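Setting up your Mondley ring clamp

I've used the Mondley for every ring I've set since November, and I still do these steps in the same order. Read them through once before you pick up a tool.

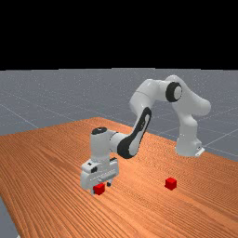
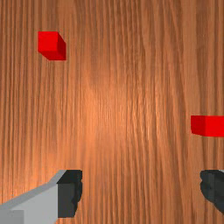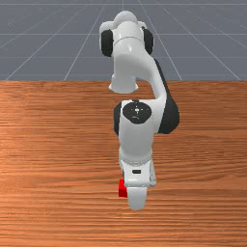
Wood-grain tabletop, three views.

1. Open the clamp all the way and brush out any filings. They love to hide in the hinge!

2. Check both leather pads. If one is shiny or has gone hard, swap it now (spares are in the little bag taped inside the lid).

3. Slide your ring in so the setting faces up and the shank sits flat between the pads.

4. Push the wedge into the other end by hand. Firm is plenty — I cracked my first clamp with a mallet and had to confess to Sayaka at Gokunico, who sold it to me.

5. Give the ring a gentle wiggle. If it moves, take the wedge out and start again from step 3.

CAUTION: Never heat a ring while it's in the clamp. The pads scorch fast and the glue under them smells awful.

Note: New pads need to settle. I leave mine closed on a scrap of brass for 30 minutes, then push the wedge in a touch further.

6. When you're done, knock the wedge loose from the side and store the clamp open, so the pads don't take a set.

For very thin bands, wrap the shank in masking tape first and go easy on the wedge.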